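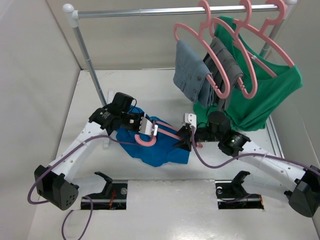
Prasstead Garment Care Labels

Version 4.2
Released Thursday, February 16, 2023

A data set of care instructions copied from the sewn-in labels of everyday clothing, with fibre content, washing limits, drying and ironing advice, and a short note on the condition of each label. It was put together for people who write about clothing care, run clothes repair groups, or build small tools that tell someone what they can safely put in the same wash.

Contents

What is in the release
Where the labels came from
File layout
The care fields
Fibre names
Known problems
Using the data
Changes
Licence and citation

What is in the release

The release is a single folder with 5 files. The main one is labels.csv, which has one row for each garment. Two smaller tables, fibres.csv and symbols.csv, explain the codes used in the main table. There is also a plain text copy of this document and a file of corrections called errata.txt.

No software is needed beyond something that can open a comma-separated file. All files are saved as UTF-8. If a spreadsheet program turns the temperature codes into dates on opening, import the file instead and set every column to text. This happens most often with the iron column, where codes such as 1-2 are used for labels that give a range.

Where the labels came from

The garments were everyday adult and children's clothes: shirts, trousers, knitwear, skirts, dresses, light jackets and nightwear. Shoes, belts, bags and hats were left out. So were curtains and bedding, although their labels use the same symbols, as they are sold under different rules in some places and would have needed their own columns.

Labels were read in three ways. Most were typed up directly from the garment. Others were typed up from a close photograph sent in by the owner. The rest come from the Bellmont list, an older set of typed notes kept by a clothes exchange of that name, which we were given permission to fold in at version 3. The source column says which of the three applies, using the values garment, photo and bellmont.

The Bellmont rows are less detailed. They record washing and ironing but often leave out tumble drying, and they never say anything about bleach. Where a Bellmont garment could be found again, the label was read afresh and the row was changed to garment.

Owners' names, addresses and purchase details were never collected. Brand names were collected but are not in the public files. A garment is known only by its row number, a type, and the country of sale if the label made that clear.

File layout

labels.csv has the following columns, in this order.

row_id – a whole number. Numbers are never reused, so there are gaps where a row has been withdrawn.

source – garment, photo or bellmont.

garment_type – one word from a fixed list. Anything that did not fit is marked other and described in the notes column.

fibre_1, fibre_2, fibre_3 – codes that match fibres.csv. The largest share comes first. Linings are not counted here.

share_1, share_2, share_3 – percentages as printed. They should add up to 100 but do not always (see Known problems).

lining – the fibre code of the lining, or empty.

wash, bleach, dry, iron, pro – the care fields, described below.

text – any written instruction, copied word for word. Spelling mistakes on the label are kept.

legible – a score from 1 to 5, where 5 means every mark could be read without effort.

notes – free text from whoever typed up the row.

Empty means that the label says nothing. The value unread means that something is printed but could not be made out. These are different things and should not be merged.

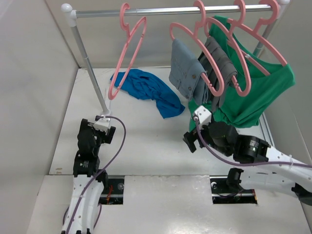
Vol. 4, No. 2

The care fields

The five care fields follow the usual order of symbols on a label: washtub, triangle, square, iron, circle. Each holds a short code. The full list is in symbols.csv and only the points that cause trouble are covered in this section.

wash holds the highest temperature in degrees Celsius, followed by a letter for the strength of the cycle: n for normal, m for mild, v for very mild. Hand wash is given as hand, and a crossed-out tub as none. A label that shows a tub with no number is coded tub. Please do not treat tub as a permission to wash at any temperature. In most cases the number has simply been left off by the maker.

bleach is any, oxygen or none. The old symbol with the letters Cl inside the triangle is coded any and mentioned in the notes.

dry covers both tumble drying and natural drying, which can appear on the same label. If both are given they are separated by a slash, with tumble drying first. Natural drying can be line, drip, flat, or any of these with shade added. Line drying and drip drying are easy to mix up on a worn label, as the only difference is the number of upright strokes. Garments with a legible score of 2 or lower should be treated with care here.

iron is 1, 2, 3 or none, matching the dots. A separate mark for no steam is written as x after the number.

pro is the letter inside the circle for professional cleaning, in capitals, with any underlines given as dashes. It is left as printed and is not translated.

Storage advice has no column. A small share of labels, nearly all on knitwear, say to store folded or not to hang. This wording is in the text column and can be found by searching for fold and hang.

Fibre names

Labels from different countries use different words for the same fibre, and shops add their own. fibres.csv joins these to one code. Polyamide and nylon share a code, as do elastane and spandex. Viscose and rayon share a code too, with some hesitation, as rayon is sometimes used more loosely. Modal and lyocell each have their own.

Wool is split into three codes: wool with no further description, lambswool, and merino. Cashmere and mohair are separate again. A label that says wool blend without giving shares is coded wool in fibre_1, with the share left empty.

Recycled fibres carry the same code as the ordinary fibre, with r at the end. Organic cotton carries an o. These follow the wording on the label and nothing has been checked.

Known problems

Shares that do not add up. Some labels leave out small amounts of trimming thread, and some are simply wrong. The figures are kept as printed. If you need rows that add up to 100, filter for them.

Wrong label for the garment. A few garments had labels that plainly belonged to something else – a cotton shirt marked as pure acrylic, for example. These rows are kept with the word mismatch in the notes.

Cut labels. People cut out labels that scratch, and they cut out neck labels more often than side-seam ones. Garments with no label at all could not be included, so soft, close-fitting tops are likely to be thin on the ground in this set compared with a real wardrobe.

Uneven seasons. The largest batch of photographs arrived in December, and heavy knitwear is over-represented as a result. Swimwear is hardly covered.

Two labels on one garment. Where a garment carried labels that disagreed, the stricter instruction was entered and the other was copied into the notes.

Using the data

The set is suited to simple counts, such as how often trousers are marked for cool washing, and to checking tools that read care symbols. It is also used in the Jaidee laundry planner, which sorts a pile of clothes into loads by picking the lowest safe temperature in each group. The planner is a separate project with its own files, and faults in it should not be reported here.

The set does not say how clothes behave when washed. A garment marked for 30 degrees may well stand up to 40, but there is nothing in these files to show it. It should not be used to settle a complaint about a damaged garment.

If you are working out which clothes can be washed together, colour matters as much as temperature, and colour was not recorded.

Changes

4.2 – Corrected 9 rows where line and drip had been swapped. Added shade to the dry field. Fixed a fault in fibres.csv that gave ramie the code for linen.

4.1 – Split merino from wool. Removed rows found to be duplicates.

4.0 – The legible column was added and every photo row was scored. The old remarks column became text and notes.

3.0 – Bellmont list added.

2.0 – First version with separate care fields. Earlier versions held all of the symbols in one column and are no longer offered.

Corrections are welcome. Please give the row_id, the column, and what you think it should say. For rows marked garment a close photograph of the label is needed before anything is changed.

Licence and citation

The data may be copied, changed and shared for any purpose, including paid work, as long as the source is named. The garment type list was adapted from the Ganier wardrobe list and is under the same terms.

Suggested wording: Prasstead Garment Care Labels, version 4.2, 2023.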